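Category: Materials & Surfaces

4.2 Vein pattern and perceived cleanliness

Residents of Lisier rated 91 stone samples for how clean they look. Veined samples got lower scores than plain ones – also after washing.

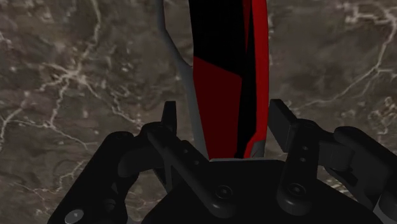
Vitalii Pavliuk objected that people judge the color first and the veins only later.

Figure 3. Marble pattern on a table top. 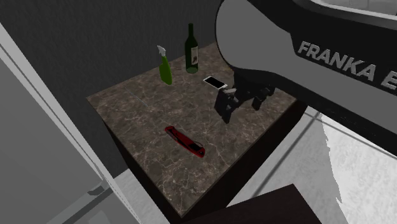

Our raters were slower with samples of horizontal use. A square table with a marble top, as in Figure 3, belongs to this group, and floors do not.

Shares 11 | Comments 0
We use cookies. Accept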